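I went to the Flandska open day in June expecting a sales pitch, and for the first half hour I got one. Then Izzati Wuisan, who runs the simulation side, sat six of us down in front of a screen and let us watch an arm work a lab bench that exists only in software. I have been thinking about it since.
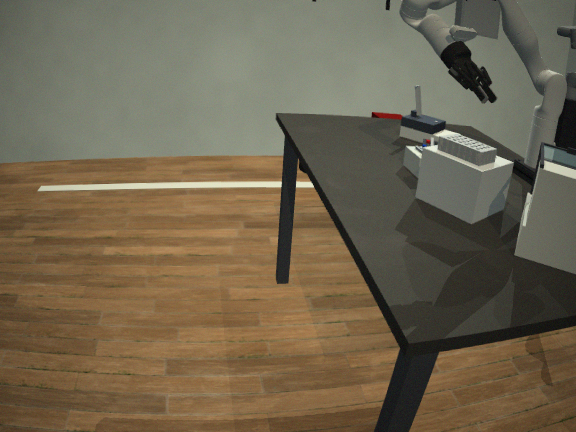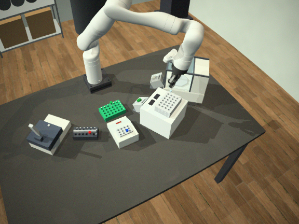
Both from the simulated bench, with the white arm over the table.

My view, for what it's worth, is that more open days should be run this way. I have stood behind safety glass at plenty of trade halls while a machine repeated the one job it had been taught, and come away knowing very little. At Flandska we could ask for things. Salamatu Quansah, a hospital technician from Prornberg, asked for a tube rack to be shifted a few centimetres and the run started again. It took a moment. On a real bench you'd be waiting for someone to recalibrate, and the tour would have moved on.

We were told the software had been through 209 versions of the same short task before our visit. The arm still missed twice while we were there, and Wuisan left both misses up on the screen and talked us through them. I trusted the rest of the afternoon more for it.

I do have a complaint. A simulated tube doesn't stick to a glove or turn up with its label peeling. Siiri Seppälä raised this and was told that friction and wear were "being looked at". Fair enough, but a buyer needs a better answer than that. Jitemex, the firm paying for part of the work, wants it in ordinary hospital labs in roughly 8 years, and ordinary labs are full of sticky, badly labelled tubes.

So I would ask for two things at the next one. Show the simulation first, as they did, with visitors choosing what gets moved. Then walk everyone down the corridor to a physical arm, give it the same task, and let people see how far apart the results are. Wuisan said the room was too small for a group. Six people isn't much of a group, and I'd happily have waited my turn in the corridor.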